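Site Visit Report: Sestgate Demonstration Apartments, Firkton

Purpose of visit: to collect the information needed for next year's equipment request. The housekeeping department has asked for robot assistance with room turnover in the short-stay building. The request names no model and gives no price. Before anything goes into the capital plan, we wanted to see a two-armed machine working in a furnished room and to put questions to the people who would be selling and servicing it.

We arrived at Sestgate on Friday at 9:30 a.m. The site is a former furniture showroom on the east side of Firkton, converted into a row of mock apartments with full-height walls, working plumbing and ordinary retail furniture. Visitors sign in, get a floor plan and are walked through in small groups. Ours had 11 people in it, mostly from lodging and assisted living operators. Parking is on the street. The loading dock is at the rear and can be used by appointment, a point to remember if we ever ship our own furniture there for a trial.

The vendor side was covered by two companies. Leka supplies the arms, hands and base as a leased package. Skellix writes the task software and sells the service contract. They quote separately and their terms do not line up. Leka's lease runs 3 years. Skellix renews annually and reserves the right to change the rate at each renewal. Any budget we prepare should carry these as two lines with different escalation assumptions.

Morning session: kitchen and bath

The kitchen unit was being used for dish handling, which is outside our request, so we stayed only long enough to measure clearances. The base needs a 36-inch doorway to pass without slowing. Our older units have 32-inch bathroom doors. Leka's position is that the base will go through a 32-inch opening at reduced speed with the arms folded. We asked to see this done and were told the narrow door frame was out for repair. Item open.

The bath unit had a demonstration of towel collection. Cycle times were posted on a card at the door, but the card did not say whether they included travel from the charging station. It was confirmed later that they did not. Any productivity figure we use must add corridor travel, elevator waits and door opening. Our building has one service elevator, shared with the kitchen.

Bedroom unit

The bedroom was the closest match to our application. It is larger than our standard room, with a wicker laundry basket at the foot of the bed, an area rug and a nightstand on the far side. The task was clearing small loose items before the bed is stripped. This is the step our supervisors identified as the slowest to train and the easiest to get wrong, for the reason that guest property and trash end up in the same place.

The hands are multi-fingered units and are priced separately from the arms. Leka lists them as a wear item. Replacement is per hand, and we were advised to hold one spare on site for every two machines. With a pilot of 2 machines that means one spare, which I have added to the draft worksheet.
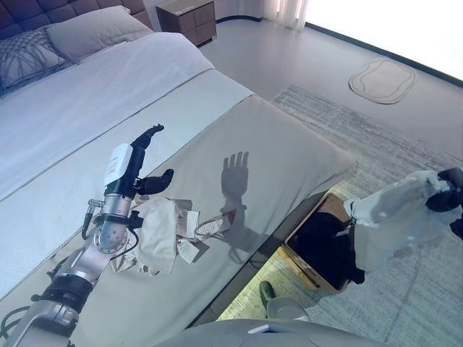 Getting the wrappers and paper off the padded surface is the easy half of the job, one visitor objected, and the budget ought to be built around the other half, which is deciding what may be thrown away. Her properties lose more money on discarded guest items than on labor minutes, and she wanted to know which company pays when a machine bins a receipt or a hearing aid battery. Skellix replied that liability follows the operator's sorting policy as configured at installation. She said that in that case the configuration work should be priced and insured like any other professional service, and that she would not sign without it.

I agree with her on the pricing point. Configuration appears in the Skellix quote as "included," with no hours stated. Our purchasing rules do not allow an unquantified service to be accepted as included. We should request a fixed number of hours, a named deliverable and an hourly rate for anything beyond it. The liability question goes to our insurance carrier before the request is submitted.

Crumpled cloth raises a separate matter. Washcloths and napkins left on furniture have to be routed to linen, and paper to waste. Two receptacles per room are therefore needed during clearing. Our carts carry one open bag and one closed hamper. Either the carts are modified or a second bag frame is bought for each. The frames are cheap, but the carts then fail to fit the closet on the second floor.

Floor coverings

Leka's floor specification allows rugs up to half an inch thick if the edges are flat. Loose bath mats are to be picked up before the base enters. Somebody has to do that, and the labor should be charged against the savings. We have area rugs in 157 rooms. Facilities has no record of their thickness. I suggest measuring a sample from each purchase lot before we go further, as replacing rugs would exceed the cost of the pilot.

Lighting

Window light was strong in the bedroom and the curtain was sheer. Skellix recommends a lighting survey of each room type, billed by the day. They would not commit to an acceptance test under direct sun. Our west-facing rooms are turned over in the early afternoon. The acceptance test in any contract must be run in those rooms and at that hour, with the blinds as the guest would leave them.

Power and storage

One charging station per machine, on a dedicated 20-amp circuit. The linen room on the first floor has one spare circuit. A second would need to be pulled from the panel by the dock. Facilities gave an informal estimate last May for similar work, and it should be refreshed. Stations need 3 feet of clear space in front. Fire code clearance at the linen room door has not been checked.

Spare parts and service

Skellix offers next-day response in the Firkton area. We are outside it. The regional rate is higher and response is within three business days. Covers for the arms are washable fabric sleeves and are sold in sets. No one could say how many wash cycles a set lasts in a commercial laundry. I have put in four sets per machine per year as a placeholder.

Recommendation

Do not enter a full purchase in the coming capital plan. Enter a pilot of two machines under lease, with these lines shown separately: arms and base, hands, spare hand, software, configuration, lighting survey, circuit work, cart frames, sleeves, and staff time for room preparation. Hold contingency at the department level until the doorway question is answered. If Leka cannot show passage through a 32-inch opening in our own building, the bathrooms in the older units come out of scope and the savings estimate has to be redone from the beginning.

Worksheet revision B is in the shared budget folder. The clearance measurements are on the second tab.

Last updated: May

Recent items
Service elevator usage survey
Linen cart replacement schedule
Draft acceptance test, west-facing rooms
Lease versus purchase: floor scrubbers
Electrical panel capacity, dock side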